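A Morning of Folding at Zesent

The doors at Zesent opened at 8 in the morning, and by a quarter past there was a line at the coffee urn. The company rents the back half of a former print shop in Rovilano. Twice a year it lets the public in to see what its robots are learning to do. This July the subject was housework.

Visitors signed a sheet, got a paper badge and were sent in small groups down a hallway to the lab. The stairs were closed for repainting, so everybody used the freight elevator or waited. I waited. A retired bus driver ahead of me wanted to know if he would see a robot do dishes. He was told dishes were next year, if the money held.

Delphine Calloway runs the lab and led the first group. She began with the cloth. Folding is hard for a machine, she said, for the same reason it is easy to get wrong at home: fabric doesn't keep its shape. A box is the same box when you pick it up. A towel changes every time it is touched, and the arm has to look again and decide what it is dealing with.

The program running that day is called Vokov. It learns from people. A member of the staff guides an arm through a fold, the computer records the motion along with what the sensors pick up, and the software trains on the recordings. Zesent had 2334 folds on file when I visited. Calloway said 727 of those were thrown out of the latest training run, mostly for being sloppy. One staff member had a habit of smoothing each fold twice, and the arm had picked up the habit too.

The lab is one long room and it is a working room. People kept at their desks while we stood there. The tables are set close together, and groups had to shuffle sideways to let each other through. Calloway talked over the fans and asked us to stay behind the tape on the floor.

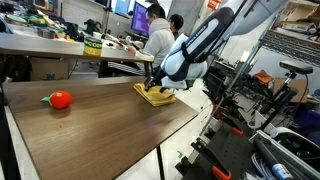

Reda Alaoui thought the lab should slow down and get the grip right before it adds any more kinds of fabric. Most bad folds start with a bad pinch, he told the group, and if the fingers take hold of two layers when they wanted one, nothing that comes later will fix it. He would like to spend the rest of the year on the first second of contact. Calloway said she had heard this before and that he might get his wish in the fall.

The two of them disagreed in front of us for a few minutes, politely, and it was the best part of the tour. She wants the arm to meet as many objects as possible, soft and hard, so that it doesn't get thrown by something new on the table. He thinks variety is being used to cover up a weak hand. A girl from the middle school asked if they could do both. They have two people free for training work, Calloway answered, so probably no.

Lunch was sandwiches in the front office. Aníbal Nina, who handles the company's accounts, told me a public day costs about $28 a visitor once you figure in the lost hours. He thinks it is worth it. Two of the current staff first came in through the open day, and one of the lab's suppliers, Xie, found them the same way.

The afternoon session was hands-on. You put on a strap, hold a handle and move the arm yourself, with somebody from the lab next to you on the stop button. It is heavier than I expected at the start of a motion and lighter in the middle. My first fold came out as a wad. My second was a rough square, and Deisy Correa, on the button, said it would not have made the cut.

The bus driver went after me. He took his time and kept his elbow low, and Correa asked him if he wanted his attempt kept with the others. He did, and he wrote his name on the sheet so they could label it.

The next open day is planned for the winter. Zesent asks visitors to sign up ahead of time, wear closed shoes and leave large bags in the front office. The elevator holds six.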